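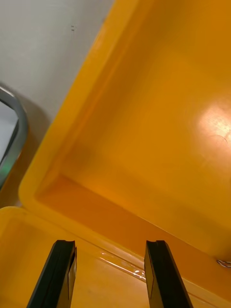

Racking and floor store: quarterly inspection checklist
Site: Tranent store. Inspector: Ezequiel Cordero. Thu 16 July

1. Upright frames
Plumb, no dents at fork height. Bay 9 has a shallow crease on the front leg. Amber - recheck in October.

2. Beams and locking pins
All pins seated. One beam end connector replaced.

3. Load notices
Must show the limit per level (2,000 kg) and per bay. Notice missing at the Escobar aisle. Reorder.

4. Plastic bins
Look for splits at the rim and corners. Scuffs and light scratches on the floor of a bin are a pass.
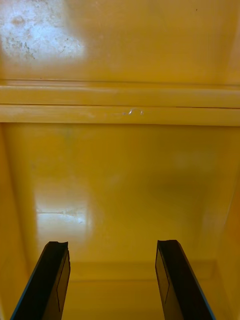

Any bin with a split longer than 2 cm is to be taken out of use and tagged the same day, including those on loan from Ciltent.

5. Aisles
Clear width measured at 2,455 mm. Pass. Floor marking worn near the dock door.

6. Fire exit
Opens fully, sign lit. Pass.

Comments (2)

rackwatch: Does item 1 follow the Trilteo form or your own? The amber wording differs.

P. in stores: Item 3 should also cover the mezzanine - ours was missed last year.

We use cookies to improve this site. Accept | Manage settings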